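Juveck Kids
Home Food Weather Bodies Machines Ask Us

How Does a Rice Cooker Know When to Stop?

2019-04-21
By Burgi Hubmann

Rice is a simple food. It has one ingredient, and that ingredient is rice. You add water and heat, and after a while you have dinner. Grown-ups have been getting this wrong in saucepans for a very long time.

They take the lid off too early. They forget the pan and answer the phone. They stir, which makes the rice gluey, and then they tell you it's supposed to be like that. A rice cooker does none of these things. It sits on the table and minds its own business, and then it stops, at the right moment, without anybody telling it to.

It can't see the rice. It can't taste the rice. It hasn't got a nose. So how does it know?

The answer is hiding in the water. If you heat a pot of water, it gets hotter and hotter until it reaches 212 degrees Fahrenheit (100 degrees Celsius, if you live nearly anywhere else). Then it boils. You might think that if you kept on heating, the water would keep on getting hotter. It doesn't. All the extra heat goes into turning the water into steam, and the temperature stays stuck at the boiling point. If you live high up on a mountain it gets stuck a little lower, but it still gets stuck.

Now think about rice. While there is plenty of water in the pot, the pot can't get much hotter than boiling. The rice grains drink some of the water and swell up. Some of the rest floats off as steam. Sooner or later there isn't any loose water left at the bottom, and with nothing there to hold the temperature down, it starts to climb.

That climb is the signal. Under the pot there is a little temperature sensor. When it feels the heat creeping past the boiling point, the cooker decides that the water has gone and the rice is cooked. It turns the heat down before anything can burn. So it doesn't know a single thing about rice. It only knows about water, and it has been getting the credit ever since.
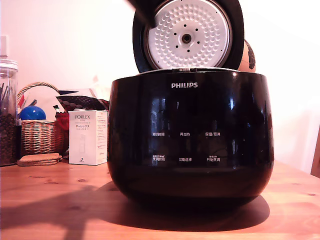

THINGS TO FIND ON A RICE COOKER

The lid. Look at the inside of one when it is open and you may find a round plate covered in small bumps. Steam rises, touches the lid, and turns back into drops of water, the same way your bathroom mirror gets foggy when your brother has been in the shower for a week. In the middle of the white plate on this Philips cooker is the steam valve, with tiny holes around it. Steam needs a way out. If you put a tight cork in a pot of boiling water, you would learn something about pressure and your family would learn something about ceilings. Don't.

The buttons. The ones on this cooker are labeled in Chinese. The label at the bottom right, 开始烹调, means "start cooking," and is the one to look for if you are hungry. Just above it is 保温/取消, which means "keep warm" and also "cancel." The middle one in the top row, 再加热, means "reheat." You can now read three buttons in Chinese, and you should mention this at dinner as often as you can.

The pot. Most rice cookers have a metal bowl inside that lifts out. You measure the rice and water into it, and later you get to argue about who washes it.

WHAT IS "KEEP WARM" FOR?

It's for people who are late. When the cooking is done, many cookers switch to a very gentle heat, enough to stop the rice from going cold but too little to cook it much more. Our editor, Tamer Boutros, says he has eaten rice that had been kept warm since breakfast. He says it was fine. He had a lot of soy sauce on it.

TRY IT WITH A GROWN-UP

You need a grown-up, a pan of water, and a cooking thermometer. Ask the grown-up to heat the water and read out the temperature every minute while you write it down. Make a graph. The line will go up like a hill and then turn flat, and it will stay flat even if the grown-up turns the burner up. Keep your face and hands away from the steam. It is every bit as hot as the water, and a lot sneakier.

If your line never goes flat, check that the grown-up is reading the right end of the thermometer.

More from Food: Why Does Toast Go Brown? Who Put the Holes in Cheese?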